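Mar 1, 2009
By the Tilov Household Talks desk

Speaker notes: Do we need the caddy?

1. Open with the Mathur leaflet. It promises 30 minutes a week saved by keeping utensils upright. Ask who timed it. I'd like to see the stopwatch.

2. Next slide. Chopsticks, serving spoon, ladle and a blade, all sharing one mint-green plastic holder. Star-shaped holes in the front, very cheerful. Pause. Ask the room how they'd get at the ladle behind that spoon.

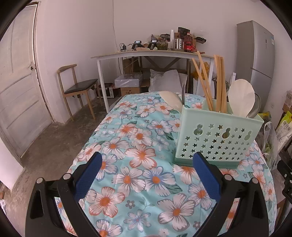
3. Drainage claims. Cilelon says holes mean dry chopsticks. Maybe. I left mine in one all December and still wiped them by hand. Skip if short on time.

4. Close: try a plain jar for 18 days before buying. Take questions.

Recent talks
Drawer dividers, a second look
Ukport: is the spice rack worth it?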